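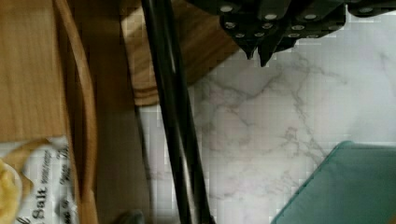
Stakden Worktop Care Kit for Marble and Wood

Marble marks more easily than most people expect. Lemon juice, vinegar and wine can leave a dull patch within minutes, and an ordinary kitchen spray may be just as bad. The Stakden kit contains a neutral cleaner, a sealer for pale stone and a tin of board oil, so the worktop and the boards kept on it can be done on the same afternoon.

In the box

Stone cleaner, ready to use
Stone sealer, water based
Board oil, food safe once cured
2 cotton cloths
5 applicator pads

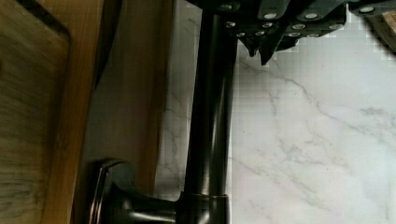 Amin Hikus
Product Editor, Nusisthorpe Shop

Using the sealer

Clean the marble and leave it to dry overnight. Wipe the sealer on with a pad in straight, overlapping strokes, then buff off anything left on the surface before it goes tacky. Two thin coats are better than one thick one. Keep the worktop dry until the next day.

To check whether stone needs sealing again, put a few drops of water on it. If the spot darkens, it is ready for another coat.

Using the oil

Work along the grain and go round the rim and both faces, as a board oiled on one side only can warp. Boards with a recess or juice groove hold oil in the corners, so go over these again with a dry cloth. Stand the board on its edge to cure. Do not put it in the dishwasher.

Keep the oil off the marble. It soaks in and leaves a yellowish stain that is hard to shift. Lay newspaper down first.

Not suitable for

Polished concrete, slate, lacquered wood or bamboo.

Delivery

Sent from our Nusisthorpe warehouse. Orders for the trade pack, which does not include cloths, should reach us by the end of November for December delivery.

Page updated October 19, 2021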